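## The Saturday Hand

By the time Sota Sasaki got the second finger to close at the same speed as the first, it was two in the morning and he was so happy he went and stood in the kitchen and ate cereal out of the box.

They closed together! Both of them! He had been chasing that for most of September, ever since he'd pulled the old linkage apart at the Climham shed and found that one arm was a hair shorter than the other. A hair, on a thing that size, was the difference between picking up a spoon and flinging it at the wall. He had flung a lot of spoons.

The shed people had been great about it. Climham was a shared workshop behind a tire place, with one good drill press and one terrible one, and whoever was in on a given night would wander over and hold something for you. They'd held the jaws. They'd held the flashlight. One night four of them had stood in a circle and argued about springs until the lights timed out.

But the shed closed at ten, and the hand was small enough to carry on the bus, so it came home with him and went to work in the bedroom.

He called the project Plikolo, after a song his sister used to make up in the car. The song had one word and that was the word. The plan for Plikolo was simple enough to write on the back of an envelope, and he had: you hold the hand and pick things up, all kinds of things, over and over, and the computer keeps a record of every try. Later on an arm gets to learn from it. He had no arm yet. He had a savings jar for the arm — he was nearly 1000 dollars in — and in the meantime he had a hand, a quilt, and a whole apartment of things to grab.

Hard things went first. He'd done mugs and remotes and a shoe, and the blue pads took to all of them. Tonight was boxy stuff. He squeezed, the jaws came in square, and they had it. 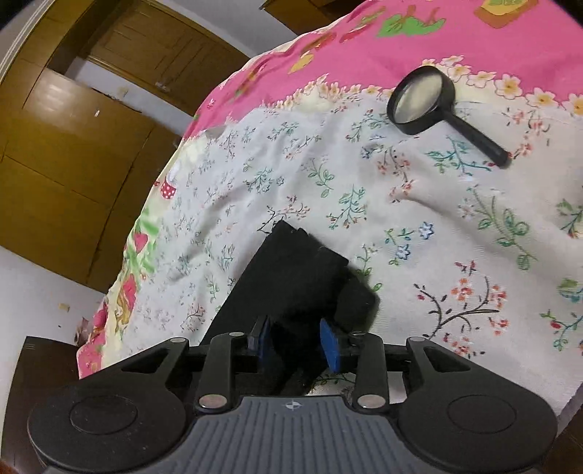
## Try 3713

He kept the count on a pad by the computer, in pencil, because the logging program (he'd named that one Namitz, for no reason he could remember) sometimes lost its place and started again from zero. The pencil never did.

Try 3700 was a good grab. So was 3701. He ran through the next handful without a slip, talking to the hand the whole time like it was a horse.

"Lovely. Again. Lovely. Oh, you beauty."

"Who are you talking to?" said his sister from the hall.

"Come look!"

She came and looked. Nautiyal, the cat, came too, sat down in the doorway, and watched the jaws open and close with enormous interest.

"It picks up a block," his sister said.

"It picks up a block *seventy times in a row*. Well, 69. I sneezed."

"Can it do laundry?"

He opened his mouth to explain. Cloth was a different animal, he wanted to say. A block is the same shape when you let go of it as when you grabbed it, and a shirt is never the same shape twice. People at the shed with real jobs in this stuff went quiet when you brought up shirts. He'd been putting cloth off until winter at least.

Then he looked at the hand, and both fingers closed together so sweetly, and he thought, well, why not tonight?

"Give me something to grab," he said.

She went off down the hall and came back with something black and soft and dropped it in a heap on the bed, and then she shoved the quilt up behind it into a hill, which he hadn't asked for but which looked wonderful. It looked like a tiny mountain range. There were valleys in it! He turned to a clean page and wrote CLOTH at the top and underlined it twice.

Try 3710 he came in too high and got air.

Try 3711 he came in too low and got a big mouthful of quilt, and his sister laughed so hard she had to sit down on the floor next to the cat.

Try 3712 he got the cloth, he definitely had it, he felt the linkage load up under his thumb the way it did with the mugs, and then it slid out of the pads like water. He said a word. He wrote down *slid* and, after it, *but had it for a second*.

"Lower," said his sister. "Go under the fold. You're going at it like it's a box."

"It isn't a box."

"I know it isn't a box, Sota."

He shook out his wrist. He crouched until his chin was about level with the mattress, and brought the hand in slow with the jaws wide, and looked at that fold along the bottom the way he ought to have looked at it the first time, as a kind of lip, a place where the cloth was already offering itself to be held.

"Try 3713," he said, for the record.

"Go on, then," said his sister.
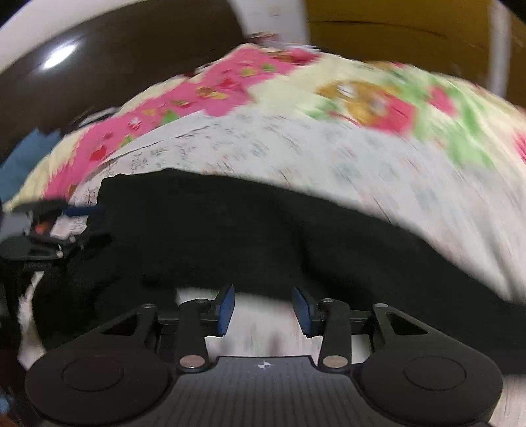
*Going in under the fold, fingers open.*

He squeezed. The fingers came in together, left and right, and a soft black corner came up between them, and kept coming, a foot of it, two feet, until the whole thing hung from the hand and swung.

Neither of them said anything. Nautiyal stood up, crossed the floor, stretched to his full length and hooked one claw into the hem.

"Don't you dare," Sota said to him, and reached for the pencil with his free hand.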